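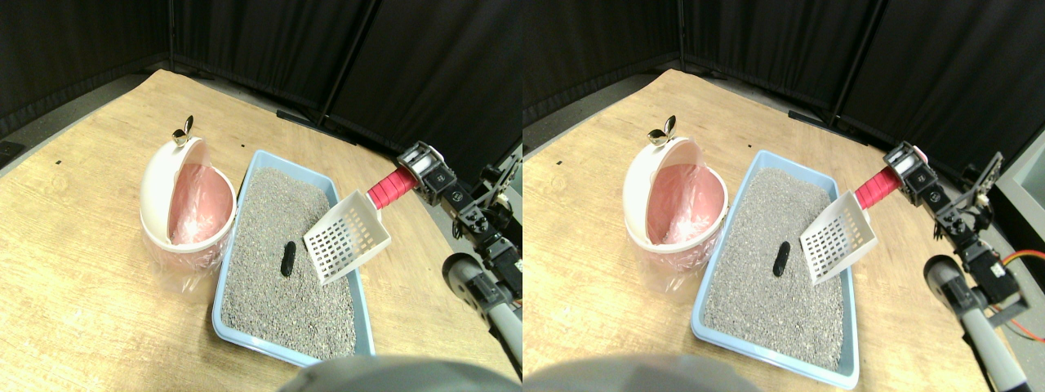
Bożena Górecki told me she would give it a week before she was back to doing it by hand, and that was before the vendor had finished his coffee. She has worked the cat rooms at Eltcombe longer than I have, so I wrote it down.

Eltcombe is a boarding place with a small shelter wing. On a full weekend we have 44 trays to keep clean, and each one gets a visit in the morning and another before we lock up. It's dull work and it's hard on the wrists. When Ololside wrote to the manager in October offering to teach an arm to scoop, most of us were curious and a couple of us were worried about our hours.

The pitch is that one arm can do 100 trays a day without a break. Fine. I don't doubt it can hold a scoop by the grip and get it over the litter, and I don't doubt it can learn to tip what it finds into a lined trash can. My trouble is with everything on either side of that. A tray has to come out of the room, get set down where the arm can reach it, and go back to the right cat. The bag has to be tied and changed. Those jobs are still ours, and if you add them up they take longer than the scooping did. I asked what happens with a tray that's soaked in one corner, or one where the cat has been sick. The answer was that staff would "handle exceptions." In a shelter wing the exceptions are most of the morning.

There's also what you pick up while you're down there with the scoop. You see who hasn't gone since yesterday. You see blood, or a worm, or that the shy one in the end room has finally used the box. Żak, the records program we're supposed to type all this into, has a field for it, but a field doesn't help if no person looked. Bożena caught a blocked tom that way last spring, and he'd have been in real trouble by evening.

Management says no hours will be cut. They said the same when the Henitz floor washer came in, and the Sunday evening shift went from three people to two by the end of that year. The washer does a decent job, I'll give it that. It still needs one of us to move the bowls and fish string out of the brushes.

I'm not against the thing. If it saves my wrists I'll be glad of it, and I would happily hand over the plain clean trays tomorrow. But I want the time it frees up written into the rota as time with the cats, with names next to it, before anyone signs. I've asked twice. So far I've been told it's a good point.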